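Is a two-arm folding kit worth it for a small wash-and-fold?

Posted by Karim Sayegh, 12/02/2018

I run a wash-and-fold counter with one helper. A rep from Drakik has been calling me since February about a two-arm folding kit called the Morkberg. The pitch is that it takes shirts out of a basket, folds them and stacks them while we do the paying work at the front. They want $2498 up front and $85 a month for what they call "garment updates," with the arms themselves on lease. The sheet they sent says it handles "over 50 garment types" and does not list them. I asked for the list twice and got a brochure.

I went to their showroom and sat through it. Everything was T-shirts. I asked them to try a fitted sheet and was told that was on the roadmap. 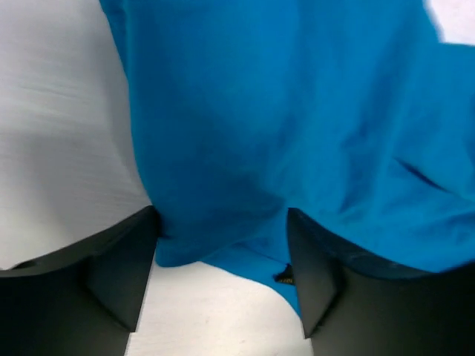
What bothers me is the pickup. I can live with a slow machine if I can leave it alone, but leaving it alone means it has to get hold of whatever is next, however it landed. A blue piece they used is all bunched up over the two black fingers, with a fold of it hanging down in between, and I can't tell from that whether the machine knows a hem from a sleeve or just grabs what is nearest. The rep said it "finds the corners." I would like to hear from somebody who has had one of these in a working shop and has no reason to be nice about it. Also, is the monthly fee negotiable?

Dalal Hamdan

We had one on trial for 54 days at our second location and sent it back. I'll try to be fair to it.

Shirts of one kind, one size, one fabric: decent. We do uniforms for a bakery and it got through those with not much help. Mixed family laundry was another story. Anything with a hood, anything with straps, anything inside out, it would pick up, put down, pick up again. There is a setting for how many tries it makes before it calls you. Ours came set so high that I walked in after lunch and it was still working on the same tank top.

Corners: it doesn't always find them. It takes a guess, lifts, pulls the thing out straight between the arms, and then looks again. Ask them what happens when the second look is wrong. On ours it often went ahead and folded anyway, and you got a neat little package with a sleeve sticking out of it.
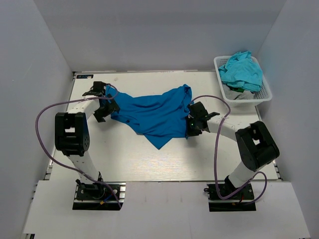
Before you sign, measure your counter, and measure it for the whole setup. The arms sit on plates near the front and need clear table between them and behind them, plus a place for the basket. On the one you saw, the white basket is in the back right corner against both walls, and one arm stands on that same side, so think about how your helper is going to drop a load in there without stopping the machine. We ended up pausing ours for every refill. The brochure time per shirt doesn't include that. Cables too. They have a lot of slack in them for the arms to move, and we were told to keep hangers, lint rollers and so on well away. In a back room like mine that was half the battle.

On the fee, yes, they came down for us, but only in return for a longer lease. I said no to that and I'd say no again.

Marwan Bataineh

dont do it. hire a student for the afternoons. my cousin looked at the Husex one, same story, great with t shirts and they always bring their own t shirts

Wissam Daher

I install this type of equipment (not for Drakik, and not for Husex either), so weigh this how you like.

Marwan's point about bringing their own shirts is the one to act on. Pack a bag from a normal order, with permission or using your own family's clothes, and hand it over in a heap. Don't let the rep lay anything out. Then stand there with a watch and write down how often a person steps in. If they won't do it in the showroom, ask for it in your shop with the deposit held back until it's done.

Get the garment list in writing as part of the contract. "Types" can mean almost anything. I have seen a short-sleeve tee in three sizes sold as three types.

I would also ask what the machine still does if you stop paying the $85. On some systems you keep what you had on the last day. On others it won't start. Groen, who do finance for a few of these makers, put that in a schedule at the back of the lease, and it's worth reading before the front.

I don't agree that it's useless. If you had a steady uniform account I might tell you to take the trial. For mixed bags over a counter with two people, I haven't seen one pay for itself yet.

Karim Sayegh

Thanks all. No uniform account here, it's all families and a few students. I've asked them to come to the shop and do one of my own bags with the deposit held back. The rep says he has to check with his manager.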